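Trundotel's garment cell: wait for May

Clenine has been offering its members a trial of the Trundotel, a two-arm kit sold for hanging shirts, at $407 a month. Saqib Hayat went to the 3/27/22 showing and came back with the brochure and a few doubts.
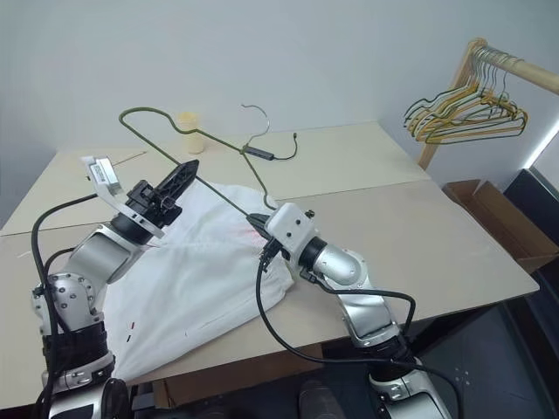

Both arms at work, the right one closed on the hanger.

The brochure promises 104 garments a shift. It doesn't say what kind, or who straightens them out first - and a plain white short-sleeved top is about as easy as laundry gets. Areeba Satti asked about coats and was told "soon."
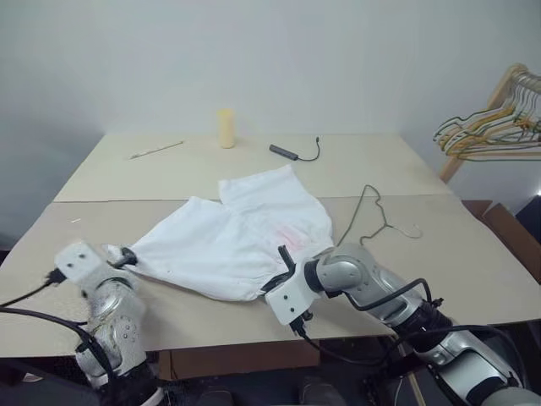

White top on the table, left gripper on one corner.

Setup is another $3,234, and support runs out after seven months. Babar Kakakhel still wants one. I'd hold off until Trundotel puts out its May price list, and I'd ask to bring my own shirts.

- Hammad Mengal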